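Can a Machine Put the Groceries Away Yet? My Term Project Report
25 October 2025
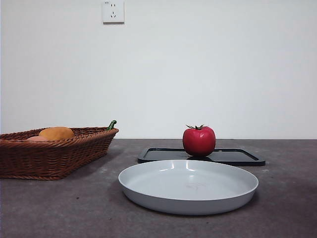
Rhonda Sawatzky thinks I picked too easy a chore. Her comment on my draft was that any five-year-old can move a tomato to a plate, so why would a machine that does it deserve a whole report? Fair point, and I went back and forth on it for a while, but I'm keeping the topic. The five-year-old is exactly who I want to compare against!

So, the question. I wanted to know if a robot can do the small kitchen jobs people do half asleep: take food out of a basket, put it on a plate, move it from a tray to somewhere else. I started reading in June, thinking I'd cover laundry and vacuuming and shelf stocking too (ha). I got as far as produce and stayed there.

My setup is a plain one. Gray table, gray wall, a wicker basket with some of the food in it, a black tray with a red tomato on it, and a plate in front. I kept it that bare on purpose so I could think about one pickup at a time.

The tomato on the tray is the easy case. It's round and bright and it's got open space around it. The annoying part is the stem end, those thin green points on top, where a gripper coming straight down could catch. I'd go in from the sides. The tray's rim is low, so I don't think it would get in the way much.

The basket is a lot harder and I think Rhonda is underrating it. From the table you only see the tops of things. There's a yellow-orange one that sticks up nicely, and then a bit of pink next to it that could be a peach, I guess? A person reaches in and feels around. A machine working from that view has to guess how big the rest of it is, and the sides of the basket slope, so reaching down near the rim means risking a bump.

For the shop-floor part I compared two sales brochures, one from Verulari and one from Akadell. Verulari lists 87 grocery items its arm is supposed to handle, which sounded great until I looked for baskets. All of the items are shown sitting alone on a flat belt. Akadell's has 11 tasks and 6 of them involve reaching into a bin, so I trust that one a little more, but neither one says how long a pickup takes or what happens after a drop. I wrote to both and haven't heard back.

My answer for now is yes for the tray and not really for the basket, at least not in a regular house where the basket gets moved every day. If I get to continue next term I want to try softer food, and a second basket with straight sides to see how much the slope matters.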